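Accueil | Essais | Sécurité | Contact

Fiche de contrôle, humanoïde Droltden, poste « chaise »
25 juillet 2025. Contrôle : Mehwish Rajput

Motif : défaut 27, pince restée fermée après l'ordre d'ouverture. Un cas passionnant à démonter !

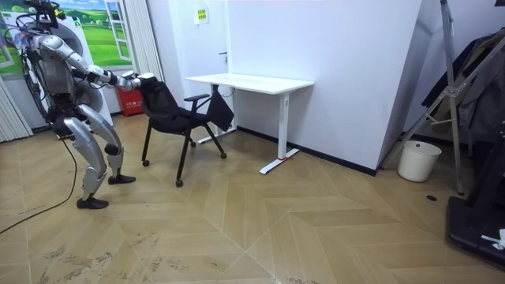
Photo : atelier Bandesham

[x] Prise sur le haut du dossier : conforme à la consigne
[ ] Câble noir au sol : à fixer avant reprise, il arrive jusqu'au robot
[x] Arrêt d'urgence : 3 essais, 3 réussis, bravo l'équipe Mengal !
[ ] Ouverture de la pince : 2 échecs au journal, capteur à remplacer

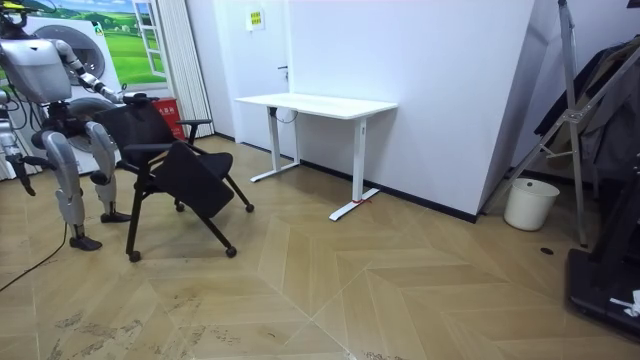 Les roulettes compliquent joliment l'exercice : la chaise peut partir pendant que la pince tient encore. À revoir avec Wokdale, vitesse du bras réduite d'ici là.

Reprise : non autorisée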